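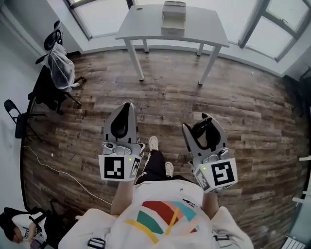
Rules for handheld gripper sessions in a shared room?

Posted by kosia_lab, September 18, 2024

We record demonstrations with two handheld grippers and have no written rules yet. What should go on the sheet? Sessions are 335 takes, split over 7 days.

Tapio Toivonen
We do this in Riihimäki. Our sheet says:
Cables off the floor or taped down before anyone straps in.
Markers facing up at the start of every take, and wiped if smudged.
Anyone else in the room is told before recording and signs the consent form.
Stop after 2 hours, earlier if your wrists ache.
Check both grippers before the first take.

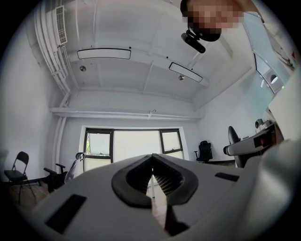 View from a gripper, window behind

Faces do get picked up from low angles like that one. Blur them before the files leave your own disk. We added that in January and should have had it from the start.

Urar
Depends on your insurer. Ask them.

Zimo
Agree with Tapio on cables. I'd also write down who is allowed to call a stop. With us it's anybody in the room.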